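The Arm That Was Sure It Had Dropped Something

For most of January, the picking arm at Onley was the most reliable machine in the building, and the least believed. It would close on a block, lift it, carry it to a basket and let go. Then it would file a report stating that it had dropped the block somewhere along the way.

Onley is a small test lab that occupies the back half of a former carpet showroom. Its customers send in grippers, arms and the software that drives them, and Onley runs them until something breaks. Usually what breaks is a cable. This time it was the machine's opinion of itself.

The controller came from Zevby, and it had a feature the sales literature was proud of. After every grasp it compared how far the fingers had closed with how far they ought to have closed, and decided whether there was anything between them. If there wasn't, it opened up, backed off and tried again. As safety nets go it's a sensible one. It does depend on the fingers telling the truth.

Over 900 grasps, the log recorded 346 drops. The people at the next bench, who had a clear view of the table and a supply of pretzels, had seen very few blocks fall. For a while both versions of events were allowed to stand. The log went into the weekly report, and the pretzel bench went into the footnotes.

Suspicion fell first on the blocks, which were washed. Then it fell on the tablecloth, which was ironed, a first for the lab and possibly for the industry. The drop count didn't move. A new power supply was ordered on the theory that a new power supply never hurts, and it didn't hurt.

What turned the joke into a safety matter was grasp 472. The arm decided in midair that its hand was empty, and did what it had been told to do with an empty hand: it opened it, right away, from full height. The block bounced off the table and went under a cabinet. A wooden block can do that all day. Onley's next booking was for glass vials.

The fault, when it was finally run down, was in a settings file. The position sensor in the gripper had been calibrated for a different set of finger pads, a thicker kind made by Daneshvar, and the file had come along when the software was copied from an older rig. With the thinner pads fitted, the fingers closed farther before they met the block, and the controller read the extra travel as thin air. Whether it said "held" or "dropped" came down to how squarely it had hit the corners. Zumach, which supplies the pads now in use, prints the thickness on the bag. The bag had been thrown out.

The repair took 70 seconds, most of it spent finding the password. The retests have been slower – one red block, two baskets, and someone reading the log as it comes in.
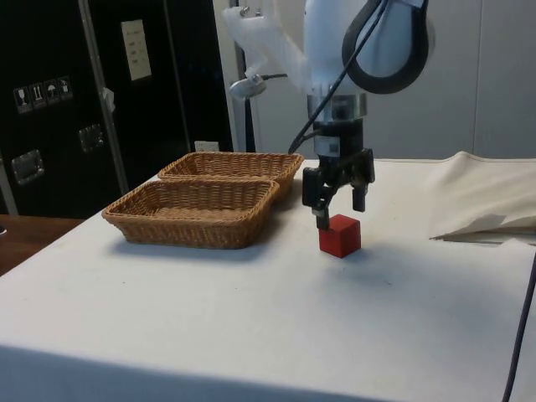
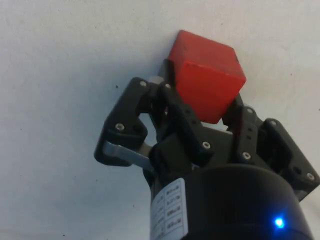

Can a gripper that misreads its own grip hurt someone?

It can, mainly by letting go of a heavy or sharp load at the wrong moment. Keep people out from under the arm's path, and check the grip calibration whenever the finger pads are changed.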